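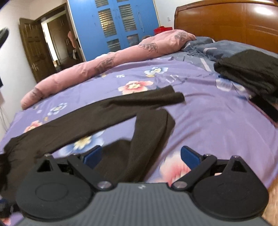
# Nutwood sweater comb and fabric shaver, after one winter

I own too many dark sweaters and they all pill. The Nutwood set is two tools sold together: a flat comb with a fine metal edge, and a battery shaver with a round head. I have used both since October, mostly on wool and wool blends.

## The comb

The comb is the better half. You lay the knit flat, hold it tight with your free hand, and pull the edge toward you in short strokes. It takes pills off the underarms and sides of a plain merino sweater in a few minutes. The teeth are still straight after a winter of use, and the handle has not loosened.

It does not do well on loose knits. On a chunky cardigan it caught a loop on the second stroke and I had to work the loop back in with a crochet hook. My sister-in-law, Štěpánka Oravec, knits a lot and says she would not use any comb on a hand-knit piece. I agree with her now.

Work on a firm surface if you have one. A bed is comfortable but the mattress gives under your hand, and you end up pressing harder than you should.

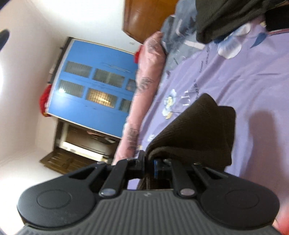
*Page last changed: 26 January 2018*

## The shaver

The shaver takes two AA batteries, which are not in the box. The head has 3 height settings. The lowest one is too close for anything I own. I tried it on an old scarf and it thinned the fabric enough to see light through it. The middle setting is fine for jersey and fleece. The highest barely touches anything and I stopped using it.

Textured knits are a problem for it. On a flat surface the guard sits level and the blades only meet the pills. On ribbing or waffle stitch the guard rides on the ridges, so the pills in the low spots stay put. Turning the fabric and going across it helps a little. For those I go back to the comb, with very light pressure, or pick the worst ones off by hand.

The lint cup is small. It fills up before one sweater is done, and it pops off if you grip the shaver too far forward. I have emptied it onto the floor more than once.

## Noise and batteries

It is louder than the Mousavi shaver I had before, and the pitch is higher. The dog leaves the room. Batteries last well enough. I changed them once, in December, after the motor slowed down and started tugging at the fabric. 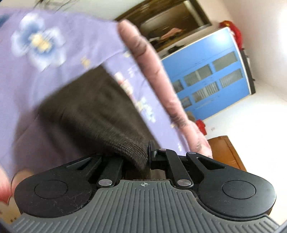 A slow motor is worth watching for with any shaver, because weak blades pull fibers out and that makes new pills later. Change the batteries as soon as the sound drops.

Cleaning is simple. The head twists off and there is a little brush in the lid. Fibers wind around the blade shaft and the brush does not reach them, so I use tweezers.

## Should you buy it?

Buy the comb if you can find it alone. Darius Toma, who runs the mending table at our library, has seen it sold separately, but I have only found the set. If you mostly wear fleece and sweatshirts, the shaver will do, though the Mousavi was quieter and had a bigger cup.

I would buy the set again if mine got lost, mainly for the comb. The shaver now lives in the laundry room and comes out for socks and the couch cushions.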